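Kerex Opens Its Two-Arm Folding Station to Small Laundries, With a Budget Planner to Match

BRIRORA, April -- I run the equipment desk at Kerex, and I spend most of my day on the phone with people who want to know what a folding robot is going to cost them. Fair question! So this spring we're putting the whole answer in one place.

Starting this month, any laundry, uniform service or resale shop can reserve our two-arm tabletop station on a lease, with 20 units set aside for first-time buyers. Along with it comes the Zerner Planner, a free worksheet that walks you through the stuff a quote usually skips -- table space, spare grippers, power, training hours, and what you'll pay when a cable needs replacing.

We tried the worksheet out with Sotiropoulos Linen, a family shop that folds 200 pieces on a busy morning. They came in asking for four arms and left with a plan for 2, plus a better table (I lost a bigger sale there, and I'm fine with it).

My advice if you're planning for next year: bring us your real laundry. T-shirts, towels, the awkward stuff. Book a bench session and we'll run your own items before you sign anything. Sessions last 110 minutes and there's no charge.

Reservations and the planner are open now through the Kerex equipment desk. Call before noon if you can, it's quieter!

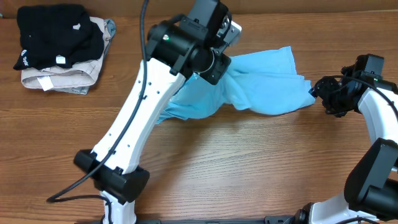 Two-arm station handling a light blue cloth, with folded clothes stacked at left.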